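Put the failures where people can read them

I write software for robots that tidy rooms. Most of my week goes to the part between the camera and the arm, where something has to decide that there is an object, what it is, and whether to pick it up. My opinion, after a few years of this, is that we spend too much effort on better models and too little on the tools that let us see what the models did. I want to argue for the tools.

Our stack has three main pieces. Itar is the perception module. It takes in the head camera and the wrist cameras and gives back a list of objects with positions and a confidence for each. Fjeld is the planner, which turns that list into an order of work. Jarus is the controller, and it moves the arms. Each of these was written by people who know what they are doing, and each one has a good set of tests. When a run fails, though, it usually fails in the gaps between them, and for a long time we had no decent way of looking there.

Take picking up used tissues from a coffee table. It sounds like a beginner's task. The object is light, it can't be broken, and it doesn't matter if you squash it. A person does it while talking on the phone. For the software it is harder than a mug. A mug has a shape you can fit a model to. A crumpled tissue has no fixed shape, and it changes again when a finger touches it. If the table is shiny and there is a bright window behind it, the camera's exposure is pulled one way by the window and the other way by the dark furniture, and the sheen on the tabletop can look like one more pale thing to collect. 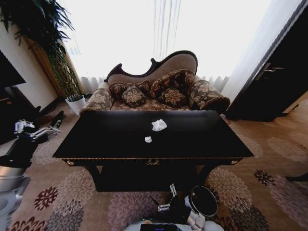

Two tissues on a glossy black table, with the daylight coming from behind the loveseat.

When we started on this task, the failures were filed under one word, "grasp." The gripper closed, nothing came up, and the log said grasp failed. So the controls people tuned the grasp. They lowered the approach speed, changed the closing force and added a second try. Some runs got better and some got worse, and nobody could say why, since the log recorded only the last step in the chain.

We then built Skokex. It is not a clever program. It is a viewer that records what all three modules believed at the same moment and plays it back on one timeline. You can stop at any point and see the camera image, the object list, the plan and the commanded arm position together. It took two people a little over a month, and for that month there was grumbling that they could have been training something.

We went back over 1,124 recorded attempts with it. I won't pretend it was enjoyable. But the single word "grasp" came apart into 23 different kinds of failure, and most of them had little to do with the fingers. In one kind, Itar merged two tissues into a single object and reported the center of the pair, so the gripper came down very neatly on bare table. In another, the height was wrong because the depth reading had gone through the reflection. There was one where Fjeld kept the object list from before the base had moved, and the whole plan was shifted by the width of a hand. Jarus did exactly what it was told in all of these.

The stale list was the one that bothered me. It was a plain software bug, the kind you would find in any program where one part caches what another part has changed. The fix was 12 lines. We had been living with it since October, and in that time we had trained two new versions of the detector in the hope that it would go away.

I have heard the case against this kind of work and I don't think it is silly. The first point is that tools are never finished and nobody outside the team sees them. You can't put a replay viewer in a demo. The second is that if the field moves to one large network from camera to motor, there will be no object list and no plan to look at, so a viewer built around them will be thrown out. The third is simple cost. Recording everything takes disk space, and keeping the clocks of several computers in step is dull work that breaks often.

On the cost I just agree. It is expensive, and our clock code has been rewritten more than once. On demos, I would say that a team which only builds what can be shown will end up with a robot that works on the day of the showing. On the large networks I am less sure of my ground. It may be that they win. I still expect someone will want to know why the arm went to the left of the tissue, and at that point having less to look at is a problem to be solved. You would want the camera images, the commands and the timing, all lined up. That part of Skokex would survive.

There is also a matter of how a team talks. Before we had a shared replay, a failed run turned into an argument between groups. Perception said the position was fine, planning said the order was fine, control said the arm went where it was sent. All of them were reading their own logs, in their own formats, with their own clocks. Now the first thing anyone does is send a link to a moment in a run. The arguments are shorter. They are also about something, which is an improvement.

What I would ask of other groups is modest. Before you train the next model, take your most common failure label and open it up. Watch the runs – all of them if you can stand it – and write down what each module believed just before things went wrong. If you can't do that because the data was never kept, then you know what to build next.

We still fail on tissues. The small scraps are the worst, and a low sun through thin curtains is worse than no sun. The detector does need to be better, and we are training a new one now. This time we know which of the failures it is supposed to fix, and we have the runs set aside to check it against.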